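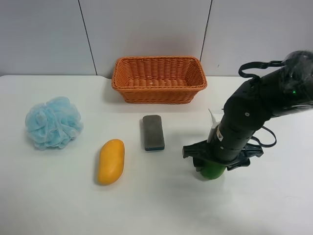

Am I still giving up the allotment in October? I've paid for another year, so it looks as though I'm keeping it.

Fri 25 February

I went down after lunch because the rain had finally packed it in, and I meant to stay half an hour and came home in the dark with mud up to my knees. Lovely afternoon though! Darius Mets was there digging his trench for the beans (he digs it deeper every year, I'm sure he'll find a Roman one day) and he shouted over that the water would be back on by the weekend. He said that last weekend too.

The leeks are a sorry lot. I pulled 5 and three had rust all up the leaves, so those got trimmed down to almost nothing and went in soup with the last of the potatoes. The kale has been stripped by pigeons again. I really did peg the netting properly this time, but they get in at the corner by the compost where the ground dips, and I've run out of bricks. Must ask Roya if she has any left from her path.

The garlic is up! Every row except the one nearest the shed, where it's always wet.

Had a long natter with Ginette Baudry at the gate about seed potatoes. She swears by putting them on the windowsill the minute they arrive and I always leave mine until March, and hers are always ahead of mine, so draw your own conclusions. She gave me a handful of broad beans from the ones she saves herself, wrapped in a page of the parish magazine. I've no idea what sort they are and neither has she. 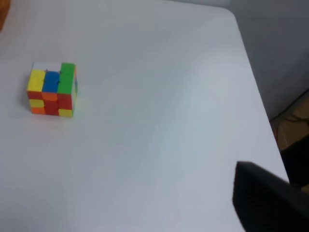 Page last changed: Fri evening, after supper (spelling, and the bit about the soup)

Where was I. The shed. The felt has lifted along the back edge and there's a drip right over the shelf where I keep the string and the labels, so half the labels have gone to mush. I moved everything to the other side and found my good secateurs, which I'd accused poor Shahab of borrowing in the autumn. I shall have to own up. Perhaps I'll take him some rhubarb when it's ready, and say it all very quickly while he's looking at the rhubarb.

It's showing already, by the way, fat pink knobs under the straw. I put the old dustbin over the biggest crown to force it and left the others alone.

Jobs for next time: felt tacks, bricks, sow the broad beans in pots at home (mice!), and ring Refugio about sharing a load of manure. He wants it tipped by the top gate and I want it at the bottom, and his knees are worse than mine, so top gate it is.

Back aches. Bath, then bed.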